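杯盘与茶水间 | 楼内简讯

四月杯子整理:留下哪些,怎么放,怎么洗

文:Afshin Talebi

Fletcombe 楼里的公用杯子,上次认真整理还是搬来之前。这几年只进不出,二楼茶水间的上柜早就塞满了,门要用手按着才能合上。三楼的情况好一点,但水槽右边那层架子也开始两层叠着放。四月里我们把两层楼的柜子都清空,全部拿出来洗过,按能不能继续用分了三类。清点下来一共 104 只,包括一直放在会议室没人认领的那几只,也包括从楼梯间窗台上收回来的。

这一期简讯把整理的结果写清楚,顺便说说以后杯子怎么放、怎么洗、坏了找谁。内容有点长,赶时间的可以先看“摆放”和“认领”两节。

先说材质。公用杯里绝大多数是陶瓷,其中白瓷居多,是当年统一从 Rees 订的,杯身直,壁偏薄,容量差不多一样。另外有一批颜色和釉面各不相同的,来路很杂:有的是同事离职时留下的,有的是活动发的,还有几只是在旧货市集上买的。这批杂色杯以前放在最里面,拿起来不方便,用的人少。整理时我们发现它们的状况反倒比白瓷杯好,磕口的很少,所以这次把它们挪到了外侧。

杂色杯里问得最多的是一只灰色的。它杯口的颜色比杯身浅,一圈都是棕色和浅褐色的细斑点,有点粗陶的样子;里面是哑光的灰,外面稍微亮一些,把手是圆的一圈。已经有三个人来问是哪里买的。杯底没有能认出来的标记,我们也不知道。它会留在公用杯里,谁都可以用,请不要带回自己桌上长期占着。

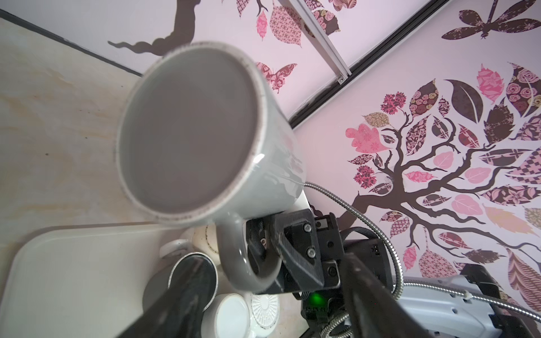
一、去留

分类的标准在整理之前就定好了,贴在柜门内侧,这里再写一遍。

杯口有缺口的,一律不留,再小也不留。杯身有裂纹的,先装满热水放在纸巾上,过一个钟头看纸巾湿不湿,湿的不留;不湿的也只当笔筒或者浇花用,不再喝水。把手松动、粘过的,不留。釉面有细纹但摸上去平整的,留。杯底磨花的,留,但要检查会不会刮台面,刮的话用细砂纸蘸水磨一圈底沿。

有茶渍和咖啡渍的不算坏。往年有人看到里面发黄就直接扔,其实多半洗得掉。洗的办法写在第三节。

印了名字的杯子单独放了一箱,不属于公用杯,见第四节。

不再使用的杯子装箱放在一楼后门旁,想拿去种多肉或者垫花盆的,可以自己挑。剩下的在下一次大件清运时一起处理。装箱时每只都用旧报纸包了,拆开看完请包回去,碎瓷片混在箱底很难发现,上次就有人划了手。

顺便回答一个问题:为什么不干脆换一套新的。我们问过 Rees,同一款白瓷杯已经停产,现在的款式杯口要宽一圈,和旧杯叠不到一起。要换就得全换,还要换杯架。现有的杯子够用,先不花这笔钱。今年只补买了杯垫和两块沥水布。

二、摆放

洗好的杯子倒扣在托盘上,这是两层茶水间统一的放法。过去有人正着放,有人倒着放,还有人喜欢把两只套在一起,结果里面那只怎么也拔不出来。从这个月起都按倒扣来。

有几点请注意。

托盘用浅色、带边的那种,圆角的放在台面上,转身时不容易刮到袖子。托盘里如果有积水,先倒掉再放杯子。

杯子之间留一点空。洗完马上要用的可以挤在托盘一侧,另一侧空出来给后面的人。整盘摆满以后就不要往上摞了,杯底看着平,其实多数有一圈凹槽,第二只放上去会滑。

把手朝向不做规定。曾经有人提议全部朝右,试过两天,左撇子的同事提了意见,也就算了。不过把手最好别伸出托盘的边,路过时容易带倒。

颜色也不用分。奶油色的、白的、黑的放在一起没有关系。有人担心深色杯掉色,我们把一只黑杯和白杯扣在一起过了一夜,没有看到染色。

晾干之后,请当天下班前收进柜子。托盘上的杯子过了夜,第二天早上负责茶水间的人会先冲一遍再收,算是多一道活。如果确实来不及,盖一块干净的沥水布就行。

柜子里的放法和托盘上不同。柜里正着放,杯口朝上,一层一排,不叠。柜子是闷的,倒扣着放进去,时间一长杯子里会有一股木头味,泡白茶的人尤其受不了。收之前用手指摸一下杯底的凹槽,那里最容易存水,有水就再晾一会儿。

壁薄的白瓷放上层,厚重的杂色杯放下层。特别高的那几只上层放不进去,统一放在水槽左侧的开放架上。玻璃杯不在这次整理的范围里,位置照旧。

托盘本身每周洗一次,排在每周二。洗托盘时请把边沿下面也擦到。浅色的盘子不显水渍,但摸上去发涩就是该洗了。不要用钢丝球。二楼原来那只托盘就是被钢丝球擦出一片细纹,后来怎么洗都灰蒙蒙的,已经拿去垫工具了。

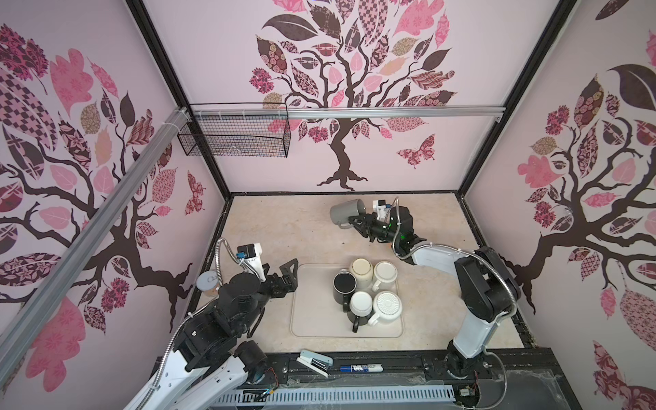
六只马克杯倒扣在托盘上,后面是大树和蝴蝶图案的粉色壁纸。

关于壁纸。好几位同事问过这款印着大树的壁纸,三面墙都是:深色的树干,枝条散开,叶子有粉的、玫红的、浅褐的、深紫红的,有些叶子里面还填了格子或者碎花。款式是 Zeltell 的,还剩小半卷,收在储物间顶层,用来补破损。想拿去包本子或者垫抽屉的请先打个招呼,至少要给补墙留够一整幅的长度,因为图案大,小块拼不上。

壁纸怕水,也怕油。放杯子的托盘请与墙面隔开一段距离,甩水的动作在水槽里做完。沾了水滴用干布按一下,不要来回擦。沾了咖啡的,先用拧干的湿布点按,再用干布吸;浅粉色的底子最容易留印,越早处理越好。不要用任何带漂白成分的东西,我们在一块边角料上试过,粉色会发黄,深色的树干会泛白。

至于墙前挂篮,黑色的网篮用白色扎带固定就够了,轻的东西都可以放,例如茶包、滤纸、洗净的茶漏。杯子不要放进挂篮。扎带承重有限,网眼也会磨釉。扎带多出来的尾巴剪短,剪口朝里。以后谁要加挂篮,请挂在横杆上,不要在贴壁纸的墙上打钉子。

三、清洗

平时用的洗洁精和海绵就可以,水温不限。有三种情况单独说明。

茶渍。先用温水把杯子浸湿,放一勺小苏打,手指或者软布沿着内壁打圈擦。哑光釉的杯子吸色快一些,可以多擦一遍。擦完冲净。杯口那一圈常常被漏掉,嘴唇碰到的位置颜色最深,请特别擦一下。浅色杯口上的淡褐色印子,有的是渍,有的本来就是釉色,擦两遍不掉就不要再擦了。带斑点的杯口也一样,曾经有人把斑点当成污渍,磨了半天。

咖啡渍。隔夜的咖啡渍用柠檬酸更快。一小勺柠檬酸,热水冲到满,放二十分钟。茶水间抽屉里有一罐,标签朝外,盖子请拧紧,受潮以后会结成一整块,要用勺子柄去凿。柠檬酸和小苏打分开用,混在一起只是冒泡。柠檬酸也不要和漂白剂同时用。

金属划痕。白瓷杯里面的灰黑色细线,多半是搅拌勺留下的,看着像裂纹。用一点牙膏可以擦掉大部分。要确认是不是裂纹,用指甲横着划过去,有卡的感觉就是裂。

洗碗机只洗白瓷杯。杂色杯的釉不清楚能不能进,一律手洗。已经有一只蓝色的洗过几次以后表面发乌,现在当笔筒用。洗碗机里的杯子也要倒扣,稍微斜一点放,杯底的凹槽就不会积水。机器停了以后先别急着拿,开门散一会儿气再取。

海绵每两周换一次,新的在水槽下面的柜子里。用到边角开始掉渣的,不用等到两周,直接换。杯刷长柄的那把专门刷高杯,不要拿去刷锅。

还有一件小事:请不要把茶叶直接倒进水槽。水槽旁边有滤网,茶叶倒进滤网,沥干再扔。二楼的下水上个月堵过一次,拆开以后里面大半是茶叶和橘子皮。

四、认领

印了名字或者明显属于个人的杯子,装在一只纸箱里,放在前台后面的矮柜上。里面有旅行纪念杯、孩子画的杯子,还有一只带盖的保温杯,盖子和杯身不是一个颜色,看来配错过。来取的时候直接拿走即可,不用登记。月底还没有人取的,洗净以后并入公用杯。

有两只请主人尽快来取:一只杯底用指甲油写了字母,已经磨得看不清;另一只里面放着钥匙,钥匙交给了前台,杯子在箱子里。

如果你的杯子这次被误收进了公用柜,也可以自己拿回来,跟茶水间值日的人说一句就行。以后想避免误收,在杯底贴一小块防水胶布,写上姓。

五、补充用品

上期问卷里有人提出杯子太小。现在的公用白瓷杯装到不溢出是 200 毫升,确实比外面咖啡店的小。想要大一点的,请先用杂色杯里的高杯,开放架上还有空余。需要小杯的同事也有,尤其是喝浓缩的,下层左边有几只,容量几乎只有 100 毫升,接待客人时也可以用。

杯垫放在托盘旁边,软木的,湿了要立起来晾。有人把杯垫也倒扣着放进托盘,结果和杯口粘在一起,请分开。

沥水布有两块,一块用,一块洗。布上织着 Flaseveo 几个字的是新买的,吸水好,但是刚开始会掉一点绒,先洗过一遍再拿来盖杯子。旧的那块改成擦台面用,剪掉了一个角作记号。

托盘还缺一只。三楼现在只有一只,中午不够用,已经在看合适的尺寸。要求是带边、浅色、能放进水槽里洗,长边不能超过水槽的长边。谁家里有闲置的合适托盘,可以带来比一比,比不上再带回去。

六、值日

两层茶水间的值日表贴在各自冰箱侧面。值日的人只负责三件事:早上把前一天留下的杯子冲净收好;中午之后看一眼托盘,满了就把干的先收掉;下班前擦台面。洗杯子是各人自己的事,请不要把用过的杯子留给值日的人。

换班的自己在表上改,改完两个人都签一下。表用铅笔写,橡皮在冰箱顶上的盒子里。

对整理结果有意见的,或者发现杯子有缺口、裂纹,可以直接把杯子放到水槽左侧的红色小筐里,附一张纸条写明问题。我每周看一次。壁纸破损请不要自己用胶带粘,告诉我位置,我来补。

下一期写刀叉和抽屉,有多余隔板的请先留着,别扔。

本站使用 Cookie 以保存您的阅读偏好。继续浏览即表示同意。
想按时收到楼内简讯,请留下您的邮箱地址,您可以随时退订。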